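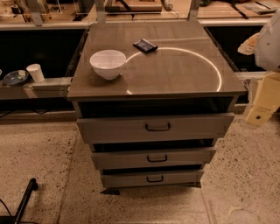 I do the yearly walk-through for our little law office in Takby, and every year somebody from another office asks me for the list, so I finally typed it up with my comments left in. It's for a small practice that keeps paper files and has clients coming in to sign things. I start with the furniture, and I start by looking at the tops. A glossy dark top like the one on that gray chest of drawers will throw a big white ring of light right back up at you, and if you set a settlement agreement down next to it your client is going to squint at paragraph four and sign anyway. I don't want anybody telling a judge later that they couldn't read what they signed! So glare goes on the list, and it goes on early.

I mark each item OK, FIX or ASK. ASK means I have to bother the landlord.

CLIENT ROOM

1. Can you read small print at the signing table without moving your head around?
OK. We moved the table over by the window wall in May and it's so much better.

2. Door closes all the way and you can't make out words from the hallway.
FIX. I stood outside while Ngozi Onyeka read a parking ticket aloud inside, and I got the whole plate number. Needs a door sweep. Privileged talk has to stay privileged, and a gap under the door is a silly way to lose that.

3. Clear way out for the client and for you.
OK. I like the lawyer's chair on the door side. Family matters get heated, and so do landlord cases, frankly more than family ones in my experience.

4. No other client's papers in sight.
FIX. Found a fee letter under the tissue box. I've spoken to the person (it was me).

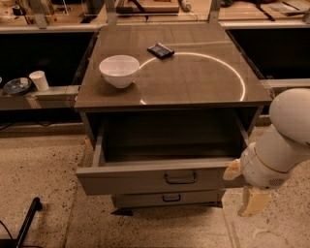 Page last changed: Jun 1, 2018

FILE ROOM

5. Every drawer shuts, and nobody leaves one standing open.
OK this time. An open drawer at shin height is how our last accident report got written, so I'm strict on it. Pull each one all the way out, look inside, push it back in. If you find a drawer that's supposed to be empty, put your hand to the back of it anyway. I once found an original will that way and had to go sit down.

6. Tall cabinets fixed to the wall.
ASK. Two of ours are, one isn't. The landlord at the Skernasance building says he has to see the bolts before I can put them in. Fine. I've sent him a picture of the bolts.

7. Shelf load.
FIX. The long shelf is rated for 700 pounds and I don't believe for a second we're under it. The closed Jitaru boxes are all up there, and that case went on for years. They need to come down to the floor level shelving or go off to storage.

8. Temperature and damp.
OK. It read 70 on the wall and the air smelled fine. Old carbon copies hate a damp room.

9. Originals in the fire safe, with the log signed.
FIX. The safe is good, the log isn't. There were 82 lines filled in and nine of them had no initials. If an original ever goes missing, the first question in court will be who had it last, and "one of us" won't do.

FRONT DESK

10. Sign-in sheet doesn't show earlier visitors' names.
OK. We use the peel-off kind now. Before that, anyone could read down the page and see who'd been in to talk about a divorce.

11. Screen can't be read from the waiting chairs.
FIX. I could read the Itbridge calendar from the far chair, names and hearing times and all. Turn the monitor a bit or get one of those dark filters.

12. Court deadlines kept in two places.
OK. Calendar and the big paper one on the wall (inside the back office, where visitors don't go). I check that a few random dates match. They did.

13. Shred bin locked.
OK, but it was stuffed to over the fill line and you could have fished a page out with two fingers. Called for a pickup.

EXITS AND THE DULL STUFF

14. Extinguisher tag in date. OK.

15. Back door opens from the inside without a key.
OK. Sticks when it rains, so push hard.

16. Extension cords.
FIX. There's one running under the rug to the copier. There is always one running under the rug to the copier. It's gone now and I've hidden it.

17. First aid kit.
FIX. Plenty of bandages, no gloves.

After the walk I type up the FIX items the same day and put a name next to each one, then everybody gets a copy and one goes in the office binder with last year's. Keep the old lists. Our insurer asked to see three years of them once, and I was very pleased with myself that afternoon.

Still waiting on the landlord about the bolts.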